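4. Credits, vouchers and the basket

Applies to the Skanley shop module, as supplied with the Parkolach bookshop package. Revised 06/04/2021.

Read this section before you switch anything on. The sales leaflet says credits "look after themselves". They do not, and a wrongly set credit scheme can give away more than a slow month brings in.

4.1 Setting the credit threshold

1. Sign in as the shop owner. Staff accounts can see this page but cannot save it, and no message tells them so.
2. Open Shop, then Rewards, then Credit.
3. In the Threshold box, type the number of points a reader must collect. The box is filled in with 500 when new. We would question that figure for a shop selling mostly paperbacks. Try 900 and see who complains.
4. Leave "Round up" unticked.
5. Press Save and wait for the green bar. If you leave the page before it shows, the old threshold stays.

Note: The "Suggested threshold" button claims to study your past orders. On our test catalogue of 2,039 titles it suggested the same figure before and after we loaded the orders. Set your own.

4.2 Wish lists

1. Open Shop, then Lists.
2. Choose whether lists are private or shared. Shared lists can be found by search engines, whatever the help bubble says.
3. Under "Out of print", choose Keep or Remove. Remove cannot be undone.
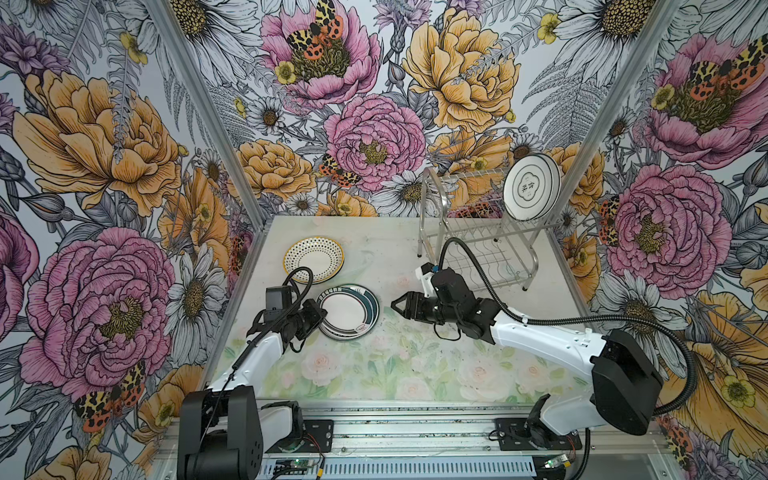
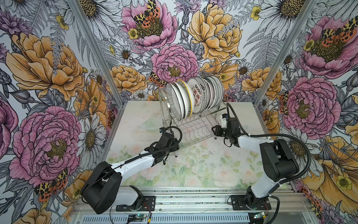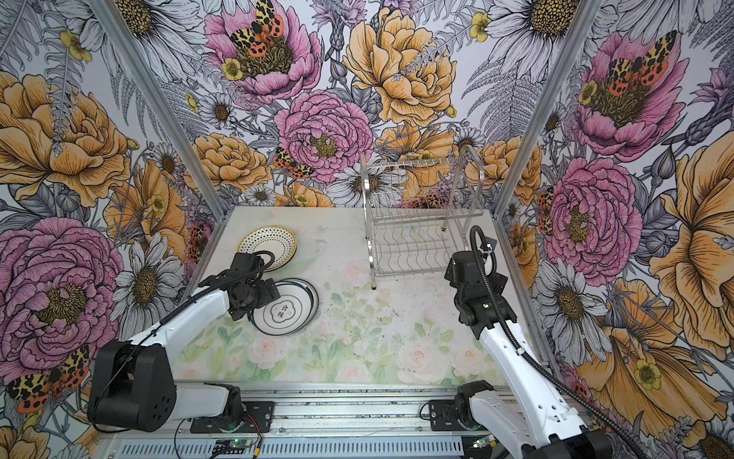
Robot arms and floral wallpaper, three views.

4.3 Bringing in titles from a supplier list

1. Save the supplier's list as a plain text file. The Uvdale and Montes lists both work. Others may, but test them on a copy of the shop first.
2. Open Stock, then Bring in, and pick the file.
3. Match each column by hand. The automatic match often puts the hardback price in the paperback column.
4. Press Check. Read the report to the end, as errors are listed last.
5. Press Bring in.

Caution: Lists longer than 3,155 lines are cut short without warning. Split a long list and bring in each part separately.

Caution: Bringing in the same list twice doubles the stock count. The "Skip repeats" box only skips lines where the title, price and binding all match exactly, spaces included.

4.4 Checking your work

1. Sign out and open the shop as a visitor.
2. Add one hardback and one paperback to the basket.
3. Compare the delivery charge with your own table, and do not rely on the preview page for this.
4. Empty the basket before closing the window.

A fix for the preview page is promised for May. Keep step 3 in your routine until you have tested it yourself.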